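Section 4. Setting up and recording the plate-racking task

By the time you reach this section you will have both arms bolted down, powered and answering to their controllers (Sections 1 to 3), and you are probably itching to get something moving. Quite right too! The plate-racking task is the one we give to everyone who joins the Otier study, and it is the task on which most of the results in our November report rest, so it pays to set it up the same way we do. It isn't difficult, but it is fussy, and an hour spent here will save you a whole Saturday of throwing recordings away later on.

A few words on what we are trying to find out. The Feltance method trains one policy for both arms together, from demonstrations only, with no model of the plates and no markers stuck on them. We wanted a task in which the arms share a small space and the objects are shiny, round and awkward to lift from flat. Crockery does all of that very nicely. The full training set holds 1,000 demonstrations, and the smaller set we call Jin holds 254 of them, picked out by Ok-hee Heo so that people with modest computers can still repeat the main comparison.

4.1 Laying out the work area

1. Wipe the white floor with a dry cloth and let the dust settle before you switch the cameras on. Crumbs and fluff show up surprisingly well against white.

2. Stand the wire rack on the right-hand side of the floor, with its wooden handles at the far end and the near end. The long side of the rack should run more or less in line with the metal rail along the right wall.

3. Put the plates for the episode in a low stack left of the rack, within reach of both grippers. The episode sheet tells you which plates to use and in what order to stack them.

4. Follow the sheet for the rack as well. Some episodes begin with the rack empty and others with plates already standing in it, and the policy needs to see plenty of both.

5. Bring both arms to the ready pose and check each wrist camera view in Illum, our recording program. You should see plate in both views. If one view shows only floor, move the stack, not the camera.

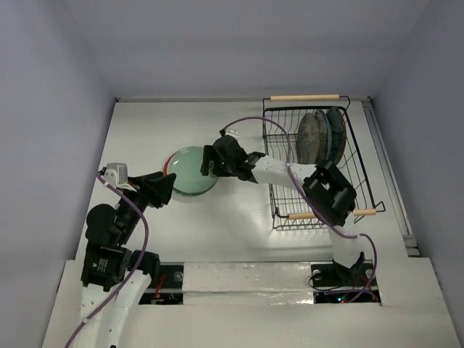
Figure 4.1. Both grippers at the stack, with four plates standing in the rack.

Note: Please don't be tempted to square the stack up neatly. A plate that sits a little off the one underneath is just what we want, and a set made entirely of tidy stacks gave us a policy that could cope with tidy stacks and very little else.

Caution: Check the run of each purple wrist cable before every session, through the whole reach of the arm. It needs enough slack for the wrist to turn, but a loop that hangs too low can catch on the rack. Switch the arm power off before you move a cable, even if it is only a nudge.

4.2 Recording a demonstration

Have a cup of tea first, if you like, and then do five practice runs with recording switched off. Mal-soon Hong, who recorded more of the set than anybody else, still does her five every morning, and her demonstrations are the smoothest we have.

1. Press Start in Illum and wait for the tone. Anything you do before the tone is lost.

2. Bring the left gripper up to the near side of the stack, pointing towards the rack. Stop short of the rim. In this task the left arm steadies and pushes; it lifts only if the sheet says so.

3. Bring the right gripper down to the right-hand rim of the top plate. Come in from above and slowly -- the fingers will skate over a glazed rim if you hurry them.

4. Close the right gripper and tip the plate up on to its edge. Let it stand on the floor for a moment while you judge your grip.

5. Lift, carry the plate over the rack and lower it between two wires. Open the gripper only when the plate is resting on the base wires.

6. Return both arms to the ready pose before you begin the next plate. When the sheet is finished, press Stop and give the episode its grade. 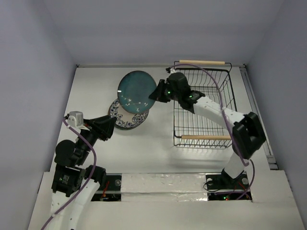

Figure 4.2. A teal plate on edge at the right gripper, patterned plate behind it, rack empty.

The upright position in step 4 is worth dwelling on. It is the point at which our earlier policies most often went astray, because the plate can hide a good deal of whatever is behind it from the overhead camera, including the next plate. Holding still there for a moment gives the wrist cameras time to gather a few clear views, and it gives the policy a pose it can come back to. When we trained without the pause, the right arm tended to set off for the rack with a poor grip and carry on regardless.

Note: A pause of one breath is plenty. If you wait much longer, the policy learns to wait as well, and you will be sitting there wondering whether it has crashed.

Caution: Keep your hands out of the enclosure from the tone until you have pressed Stop. If a plate falls, press Stop first and then reach in. Chipped plates must be taken out of the set -- a sharp edge can cut a cable jacket as easily as a finger.

We use cookies to remember your manual language and the last section you read. Accept all | Manage settings

4.3 Grading what you have recorded

Illum asks for a grade as soon as you press Stop. Use "clean" where every plate went in first time, "recovered" where something slipped and you put it right, and "discard" where a plate ended up outside the rack or a cable caught. Do keep the recovered ones, even though they look clumsy when you play them back. Of the 1,000 demonstrations in the full set, 613 are graded clean and the rest are graded recovered, and leaving the recovered ones out made the trained policy noticeably worse at picking up a plate it had let slip.

Once you have 25 episodes of your own, run the check tool from the Feltance menu. It compares your arm speeds and pauses with the Jin set and lists any episode that looks out of step. Play each listed episode back at half speed before deciding what to do with it, as the tool is rather strict about slow approaches and will sometimes grumble at a perfectly good one. When you are happy with the list, copy the session folder to your training machine and go on to Section 5.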